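Stories > Short Fiction > The Night Line

The Night Line

April 6, 2023, by Chiriac

Print | E-mail

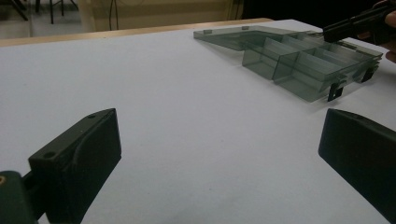 In January the phone company Konora gave its calls to a machine, and I stayed for the ones it could not answer. It took 800 calls before midnight. I got five. Between them I looked at the table, white and smooth, with a few tiny specks on it, and I waited. The last caller, from Vindau, did not want help with her bill. She asked if it was snowing where I was. I went to the window to check.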